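**Skinomel floor notes, 10/03/2024**

## What are we collecting, and who checks it?

Most of you have walked past the carpeted corner where the Drasora work goes on, and several of you have asked when it will be finished. I asked too. The answer I got was that it doesn't finish, it scales, and I have been chewing on that word ever since.

For anyone who missed the spring meeting: the plan is to teach a humanoid to handle parts by giving it a large pile of recorded examples. An operator steers the arms through a task, the head camera and the joint readings get saved together, and each run through the task becomes one example. Put enough of them in and the policy is supposed to work out the rest, including bins it hasn't met and shells lying at angles no one showed it. Fonenel, who sold us the training side, talk about 100 good examples per task as the point where things start to happen. I would like to know who decided on 100. I asked on the call and was told it was "a rule of thumb from similar deployments." Similar to what, I didn't find out, as we had moved on to the licensing slide.

So I spent a morning in the corner with Lajos Borbély, who was driving, and tried to keep an open mind. The task was bin handling with the black molded shells. The left hand mostly has to stay out of the way, and the right hand has to get its fingers around a rim that curves in two directions. Lajos is good at it. He is also visibly tired of it, and I think that matters more than the project plan allows for. An operator at the start of a session goes in wide and slow, lines up, closes the hand. The same operator two hours later has found a shortcut, and the shortcut goes into the data with the same weight as everything else. 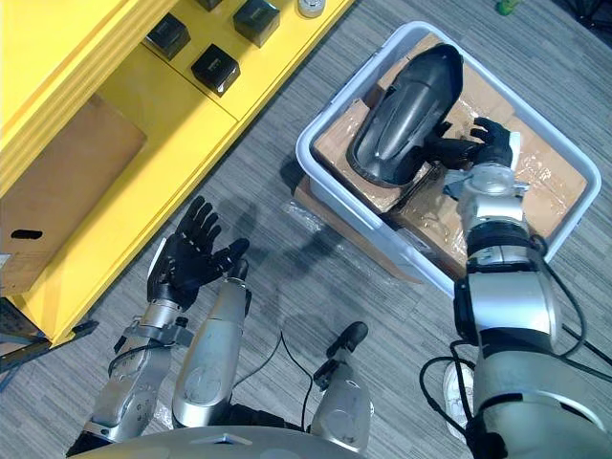

Widad Masri disagrees with me on that last point and asked for the space to say so. Her view is that the shortcuts are worth having. "If every run is the careful version, the robot learns the careful version and then falls apart the first time a part is an inch off," she told me. "I want the sloppy approach and the recovery. I want the run where Lajos misses the edge and goes back for it. What I don't want is fifty copies of the same perfect grab, and right now that's what people hand me when I ask for clean data."

Fair enough, and she has to train on the stuff, so she gets the bigger vote. But then I asked how we mark a recovery as a recovery, and there was a pause. At present an example is either kept or thrown away. The operator makes that call with a foot pedal, a moment after the run ends, usually while already thinking about the next one. There is a comment box. I went through the log for the shell task and the comment box is empty nearly all the way down, apart from a long stretch where somebody typed "ok" and one entry that says "lunch."

Here is my worry in plain terms. We say we are gathering examples of a skill. What we have is examples of one corner of one building, on one carpet, with the shelving where it happens to stand and the packaging that happened to be lying around that week. Gaetano Sala did try to shake this up by moving things between sessions. Then the floor marks came in, so that runs would be "comparable," and now everything goes back to its mark. Both ideas make sense alone. Together they mean we paid for variety and then taped it down.

The numbers we do have are thin. Of the 4 tasks on the original list, 2 have been recorded in any depth. The shell task got a trial in which the trained policy ran by itself 50 times. The slide says it was "promising." I asked for the count of successes and was told that success was being redefined, which I have heard before in other departments and have never once enjoyed. Does it count if the shell comes out but gets dropped on the table? Does it count if a person nudges the bin? Somebody has to write that down before the next trial, in one paragraph, and then leave it alone until the trial is over.

Tiruwork Tufa has agreed to draft that paragraph. She has also asked that the next trial include a part the system was never shown, and that the part be picked by someone off the project. I seconded it. It was the only moment in the meeting when I felt we were doing an experiment and not a demo.

To be fair to the team, some things have improved since my last grumble in these pages:

- Sessions are shorter now, and operators swap at the break. Jeptoo Kioko has joined Lajos on the rig, so the data at least has two people's habits in it.
- Failed runs are kept in their own folder for now. They used to be deleted at the end of the shift, which made me want to lie down.
- The camera and joint clocks are checked each morning. They had drifted apart at some point over the summer and a batch had to be dropped. Nobody has been able to tell me which results used that batch.
- The Kombo annotation tool is installed, though the tags in it were written for a warehouse and have no word for "rim."

I'm not against any of this. I have watched the arm do things this year that I would have bet money against, and I lost a sandwich to Gaetano over the thumb. But "more data" has become the answer to every question in that room, including questions that have nothing to do with data, such as why the wrist slips or who is reading the logs. More examples of a slipping wrist will give us a robot that slips its wrist with great confidence.

The review is in December. By then I'd like to see a written definition of success, the trial with the unseen part, and a comment box with some comments in it. If the results are good I will say so here, in the same size type.

If you want to sit in on a session, ask Jeptoo for a slot. Mornings are best. Please don't move the bin off its mark, however much you may feel it would help.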